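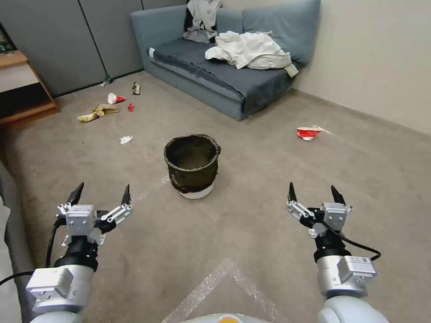 # Carpet smells after wet cleaning, second-hand sofa too. What did I do wrong?

**Frauke Haberkorn**

Hello to all. I am new in this forum and English is my second language, so please forgive me when I use a wrong word.

We moved in November into a flat with a beige carpet in the small living room. It was not very dirty, but it had a dull look, so I hired a Bosman machine from the shop in our street for one Saturday. I used the liquid which was sold together with it, and I followed the instruction on the bottle. The carpet looked good in the evening. Two days later there was a sour smell, a little like a wet dog, and it has not gone away in three weeks.

My questions are these:

1. Is the smell from the carpet itself or from the layer under it?
2. Should I clean again, or will this make everything worse?
3. Can a fabric sofa take the smell from the carpet? Ours stands directly on it and I believe it smells also.

I have tried bicarbonate of soda over one night. It helped for a day.

**travberg_tom**

Too much water. These hire machines put down far more than they suck up again. Your underlay got soaked and took days to dry, and that is your smell. Lift a corner and put your nose to it. If the underlay stinks and the carpet doesn't, replace the underlay.

**mossop**

Bit drastic, Tom. Replacing underlay in a rented flat? She hasn't even said if it is her carpet. I'd go over it again with plain warm water, no soap at all, then do five dry passes for every wet one. Windows open, heating on. What smells is mostly old detergent that never came out.

**travberg_tom**

More water on a wet underlay. Lovely.

**mossop**

It has been three weeks, Tom, it isn't wet any more.

**Frauke Haberkorn**

Thank you both. The flat is rented, so I cannot replace things without asking. I lifted the carpet in the corner beside the door. The underlay is dry to the hand, but it smells, and the back of the carpet smells less. So perhaps you are both a little right.

I have also put my nose in the sofa cushions, which was not a nice moment. The seat is worse than the back.
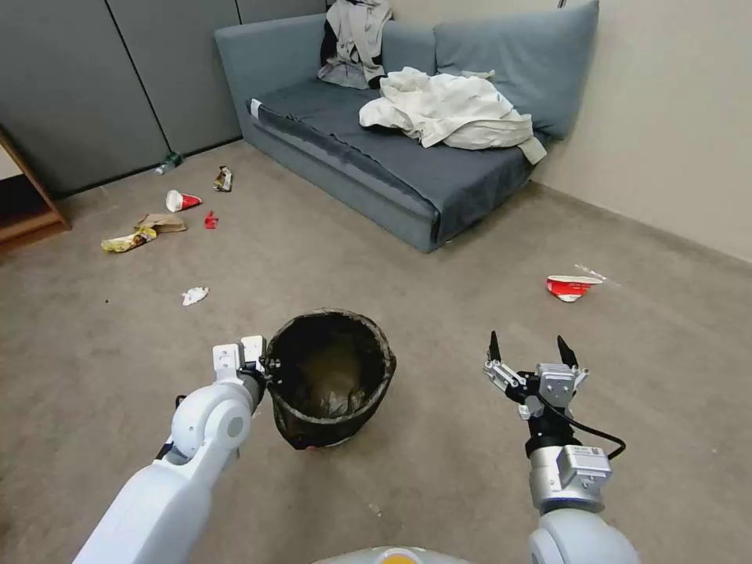 **Reinhold Reinholz**

Please take the covers off before you do anything with water on a sofa, if they have a zip. I made this mistake with ours. I sprayed the cushions while they were closed, the foam drank all of it, and after one week I had the same smell as you describe. Foam needs a very long time to dry when it is inside a cover.

For the seat cushion I would do this:

- Look for the care label and read it. If there is only a "P" in a circle, no water at home, it must go to a professional.
- If it can be washed, wash the cover alone at the temperature on the label and hang it up. Do not use the tumble dryer. Mine became smaller and I needed my brother to help me close the zip.
- Stand the foam on its narrow side near an open window, and turn it each morning.
- Put the cover back only when the foam is dry in the middle as well. Press it with a white paper towel to check.

For the carpet I agree with mossop, but I would begin with one square metre behind the door and wait some days.

**quietkettle**

Has anyone mentioned vinegar? One part white vinegar to five parts water, in a spray bottle, very light mist. Smells like a chip shop for an afternoon and then it's gone. Test it somewhere hidden first.

**travberg_tom**

Don't put vinegar on wool. Or on anything until you know what it is made of.

**quietkettle**

I did say test it.

**Frauke Haberkorn**

I asked the landlord. He found the old invoice: the carpet is polypropylene, bought from Drindari, and the price was 424 with the fitting. He says I may change the underlay if I pay for it myself, and I do not want to pay for it.

The covers have a zip, and the label allows 30 degrees. I will wash them this week. For the foam I have found a place on the balcony under the roof.

Does somebody know if a dehumidifier is worth the money? My neighbour can lend me one from Sendside, but it is a small one.

**mossop**

If it's free, borrow it. Door shut, windows shut while it runs, otherwise you're drying the whole street.

**travberg_tom**

Agree with mossop for once. Small ones are slow, so leave it on for a few days. And vacuum the carpet properly before you wet it again. I mean slowly, in both directions. Grit and fluff turn to mud.

**Frauke Haberkorn**

Good, I will do it in this order: covers, foam, vacuum, then the test square with warm water only. The dehumidifier comes on Thursday evening. I will write again when I know if the square smells better than the rest.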